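공용 작업실에서 제작한 탁상형 정리 로봇 팔 중간 보고서

과제명: 칫솔꽂이 정리 동작을 위한 2지 그리퍼 제작
팀명: Paisan
작성: Tyyne Peltonen, Þórey Stougaard

1. 과제 개요

우리 팀은 세면대 주변의 작은 물건을 집어 제자리에 꽂는 로봇 팔을 만들고 있다. 팔은 공용 작업실 Asidau의 작업대에서 조립했고, 제어 보드는 선배 팀이 쓰던 Brurkon 보드를 물려받았다. 이번 학기의 목표는 탁자에 눕혀 둔 칫솔을 집어 칫솔꽂이에 세워 넣는 동작 하나로 정했다. 처음 계획서에는 컵과 치약도 있었으나 4월 중간 점검 때 범위를 줄였다.

2. 그리퍼 제작

손가락은 두 개이며 서보 모터 하나로 함께 여닫는다. 첫 번째 손가락은 끝이 각져 있어 칫솔 손잡이를 누르면 옆으로 밀어내는 일이 잦았다. 두 번째 설계에서는 끝을 둥글게 깎고 안쪽에 얇은 고무판을 붙였다. 출력에는 한 쌍에 5시간이 걸렸다. 고무판은 순간접착제로 붙였다가 두 번 떨어져서 양면테이프와 작은 나사를 같이 쓰는 방식으로 바꾸었다.

배선은 Stougaard가 맡았다. 손목 관절을 끝까지 돌리면 서보 선이 당겨져 커넥터가 빠졌기 때문에 선을 늘리고 팔뚝 두 곳에 묶었다. 그 뒤로 커넥터가 빠진 적은 없다.

3. 시험 환경

시험은 밝은 나무색 탁자 위에서 했다. 칫솔을 놓는 자리에는 투명한 비닐을 깔았다. 비닐의 주름이 빛을 반사하고 손잡이 밑으로 접혀 들어가기도 해서 맨바닥보다 조건이 어렵다. 칫솔꽂이는 검은 철망으로 된 사각형 제품이고, 다른 물건을 몇 개 넣은 상태로 썼다. 빈 통에 넣는 시험은 3월에 따로 끝냈다. 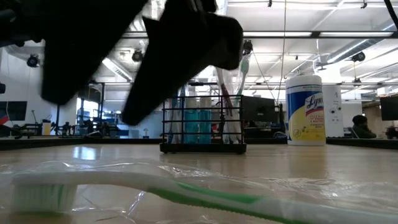 그림 1. 칫솔꽂이 위쪽에 있는 그리퍼와 비닐 위에 놓인 흰색·녹색 칫솔

카메라는 작업대 쪽에 고정하고 시험 내내 위치를 바꾸지 않았다. 천장 조명이 밝아서 그리퍼가 어둡게 찍히고, 팔이 빨리 움직이면 손가락 윤곽이 흐려진다. 손가락 끝의 위치를 영상에서 찾는 코드는 이런 화면에서 자주 틀렸다. 그래서 현재 버전은 관절 각도로 끝점을 계산하고, 영상은 칫솔의 위치와 방향을 찾을 때만 사용한다.

4. 시험 결과

같은 칫솔로 17회 시험했다. 집어 올리기까지는 14회 성공했고, 칫솔꽂이에 세워 넣는 것까지 마친 경우는 5회였다. 집기에 실패한 경우는 모두 손가락이 비닐을 함께 물었을 때 나왔다. 꽂기에 실패한 경우에는 칫솔 아래쪽이 철망 윗변에 걸리거나 안에 있던 물건에 부딪혔다. 한 번 동작하는 데 걸린 시간은 약 15초이다.

집는 위치도 결과에 영향을 주었다. 손잡이 가운데를 잡으면 들어 올린 뒤 칫솔모 쪽이 조금 돌아갔다. 칫솔모에 가까운 쪽을 잡으면 덜 돌아가지만, 꽂을 때 손가락이 이미 꽂혀 있는 칫솔과 닿을 수 있다. 지금은 두 위치의 중간쯤을 잡도록 설정해 두었다.

5. 남은 작업

손목을 세우는 각도를 다시 맞추고, 꽂기 직전에 잠깐 멈추는 단계를 넣을 예정이다. 칫솔꽂이 안의 빈칸은 지금 사람이 좌표로 입력한다. 이 부분을 영상으로 찾게 하려면 위에서 내려다보는 카메라가 하나 더 필요하며, 거치대는 Peltonen이 설계하고 있다. 비닐을 함께 무는 문제는 손가락을 내리는 높이를 조금 올려 다시 시험한다. 수정한 설계 파일과 시험 기록은 팀 공유 폴더 Clevivora에 올려 두었다.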